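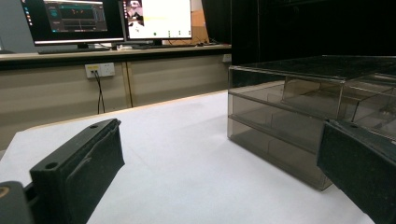

Last changed: 19/04/2018

Course 700, Storage and Small Furnishings
Handout for unit 2: Drawer units for the desktop
Sólveig Eskildsen, room 26

This unit covers small drawer units that stand on a table or counter. Read it before the workshop and bring your measuring sheet.

Terms
Carcass: the fixed outer box, made up of the top panel, sides, back and base.
Drawer front: the panel facing the user. It may be one piece with the drawer or glued on.
Divider: an inner wall that splits a drawer into compartments. It can be fixed or removable.
Clearance: the gap between drawer and carcass. Too little and the drawer binds, too much and it rattles and sits crooked.

Clear and tinted acrylic
The smoky-gray unit on the white tabletop has two stacked drawers. With the upper one pulled slightly forward you can make out its inner walls and dividers. Tinted acrylic lets you see where things are without putting everything on show. It takes on the color of whatever is under and behind it, so a gray unit on a white table looks closer to brown in places. Think about this when you pick a tint for a client.

Dust shows on a dark, flat top panel, even a few specks. Wipe acrylic with a soft damp cloth. Do not use window cleaner with ammonia or a dry paper towel — the first can craze the surface and the second scratches it.

Placement
Leave room in front for the drawer to come all the way out. Check the surface underneath as well. A creased or uneven covering can make a light unit rock. Keep plugs and cables clear of the back of the table if the unit may be pushed against it.

What goes where
Upper drawer: things used every day, sorted by the dividers.
Lower drawer: spares, refills and anything heavier. Weight low down keeps the unit from sliding when the upper drawer is opened.

For the workshop
Draw one two-drawer unit from the front and from the side. Mark the clearances. Then plan the dividers for a set of objects of your own choice and write down the inside width of each compartment.

Reading: Kirkegaard course reader, section on plastics. The Cirkell worksheet is on the shelf under number 3873.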